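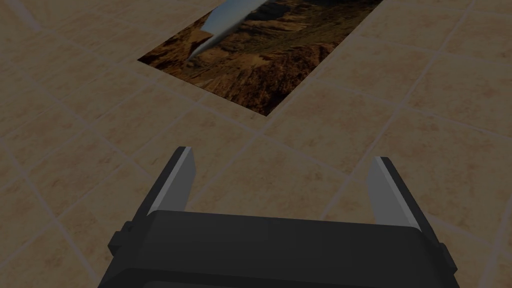
Wednesday, 4:40 pm, teleop notes

Spent the whole afternoon in the simulator on wrist view only, and my left thumb is complaining! Aldo Carbone wanted to know if a person can drive the arm decently with no outside camera at all, so I closed the overhead window and did the approach demos that way. 40 attempts, 11 thrown out. Better than I was afraid of, though the first few were ugly.

What I'm showing it is dead simple: start back over the open tile, come forward with the fingers wide, stop over the near corner of the mat (the one with the jet over the brown mountains), hold, back off. No grasp yet. I want the approach clean before we let anybody close the fingers on anything.

Things I noticed while driving:

The grout lines are a trap. They run diagonally in the wrist view, and my hand kept wanting to line up with them. I'd look back at the path and find I'd drifted sideways without feeling it at all. Once I started aiming by keeping the mat corner between the two light gray pads, the drift mostly went away. Pads are great for this, by the way. The fingers are so dark that without those strips I'd have a hard time judging the gap against the floor.

Depth is still miserable. Flat mat on flat tile, no height to judge by, and I came in too low over and over. Seven of the 11 rejects were me touching the floor. The other four were the Dimby controller hanging for a moment and then jumping, which I've now seen on both machines, so I don't think it's my cable. I restarted the Vlachou bridge after lunch and it behaved for a good while, then did it again. Somebody please look at the log with me.

Speed: I was at the default scale in the morning warm-up and it felt like driving a truck on ice. Dropped it to 64 percent and left it there. Slower demos, but much smoother, and I stopped doing that little stab-and-correct thing at the end of the approach. Would rather not have the policy learn my nerves.

Question for Aldo: do we keep the demos where I stopped early, thought about it, and then crept forward? The end pose is fine on all of them, but there's a long pause in the middle. I left them in the Grirkeo folder tagged "slow" and didn't trim anything. My vote is to cut the pauses, but I know you had opinions about that in June.

Also the light on the floor is pretty dim toward the sides. I'd like a second batch with it turned up, same start poses, before we carry this over to the real arm at Plinalham.

Tomorrow: rotate the mat, redo the start poses from farther left, and find the other controller. It was in the drawer under the printer last time I saw it.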